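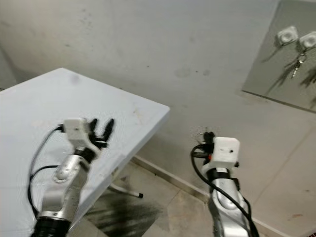
Chapter 3
The Work Table and the Room Around It

Before you start this chapter

If you have come straight from Chapter 2, you have spent a good many pages on storage, and you may be tired of shelves. I don't blame you! We leave shelves alone for a while now and turn to the piece of furniture that most of us lean on, spread out over, eat lunch at and forget to look at: the plain table. Everything you learned earlier about reach and clear floor will come back, so keep your notes from the Lenico exercise handy (the one with the paper cutouts), because you will want the same cutouts again toward the end.

By the time you finish the chapter you should be able to choose a place for a table in an ordinary room, explain why one side of it ought to stay open, and judge whether a top is suited to the work that will happen on it. You should also be able to look at a wall and say something sensible about what it has been through.

Words to watch for: apron, clear edge, overhang, parking surface, skirting, standing side, work zone.

3.1 A table is mostly the space beside it

When people shop for a table they look at the top. They run a hand over it, they rap on it with a knuckle, they ask how long it is. All of that is worth doing, and we will get to it in Section 3.2, but a table that is lovely to touch can be miserable to use if the floor next to it is wrong. You need somewhere to put your feet. You need to be able to step back from what you are doing and look at it, and to come around the corner with your arms full and not bang a hip.

So we begin with the floor. Take a table 100 inches long, which is a generous size, and push one long side flat against a wall. You have gained a tidy room and lost half your table, or very nearly, as the far part of the top is now a stretch for anybody and quickly turns into what we call a parking surface. A parking surface is any part of a work top where things are set down and then stay. Mail, mugs, the scissors you were looking for on Saturday, they all drift to the back and settle there.

Now turn the same table so that a corner points out into the room. It looks untidy on a floor plan, and students nearly always erase it the first time they draw it. Give it a chance, though. With the table at 45 degrees to the wall you can stand at either of the two sides that meet at the front corner, and two people can work on neighboring sides without bumping elbows. The cost is that odd triangle of floor behind, which is hard to sweep and too small for a chair. Whether the trade is a good one depends on the room, and Exercise 3 asks you to try it both ways.

The side you stand at most is called the standing side. Keep it clear. I say this knowing perfectly well that there is a wastebasket on the standing side of my own table as I write, and that I kick it every day. A clear standing side means clear from the edge of the top all the way back to the next solid thing, whether that is a wall, a cabinet or another table.

3.2 What the top tells you

A white top is a popular choice for shared rooms, and there are good reasons for it. It bounces light back up at the work, small dark parts show up plainly against it, and a spill announces itself right away. The drawback is that a crumb announces itself too, and so does every pencil line. At the Skullau community workshop, which we visit several times in this book, the members kept their white tables for sorting and assembly and moved the gluing and painting to an old dark bench by the door. Nothing else in the room changed, and the sorting tables stayed pleasant to work at for years.

Shape matters as well. A rectangle is easy to place, easy to line up with a second rectangle, and honest about where its edges are. Its corners are the trouble. Walk past one in a hurry and you will remember it. If the room has small children in it, or a lot of carrying goes on, look for a top with softened corners, or plan the main path so that it passes along a side.

Then there is the overhang, meaning the part of the top that sticks out past the legs or the apron. You will be glad of it when you want to clamp something down or pull up a stool, and less glad when somebody sits on the end. We will measure overhang properly in Section 3.4.

3.3 Walls and floors that work for a living

Pale gray paint is forgiving, beige tile even more so, and the two are found together in a great many workrooms, back rooms and classrooms. Neither will win a prize. They do stay out of the way of the eye, which is a real kindness when you are hunting for a dropped screw.

A scuffed wall deserves a few minutes of your attention before you reach for the paint. Look at how high the marks are. Scuffs low down, near the skirting, often come from shoes and mops. A band of them at table height usually means a table has been rubbing there, and fresh paint will last until the table rubs again. In the Skasosier exercise at the end of the chapter you will be given a sketch of a marked wall and asked to work out where the furniture used to stand. It is my favorite exercise in the book, and I have tried not to make it too easy.

Try this before you read on

Choose a table you use often. Stand at it as you normally would, and without moving your feet, touch the farthest point you can reach comfortably with each hand. Mark the 2 points with tape and leave them there until the next class. Each time you set something down beyond the tape, jot down what it was and whether you picked it up again the same day. Bring the list with you, along with your paper cutouts. We will use both in Section 3.4, when we lay out the Akpalu sewing room from bare floor to finished plan.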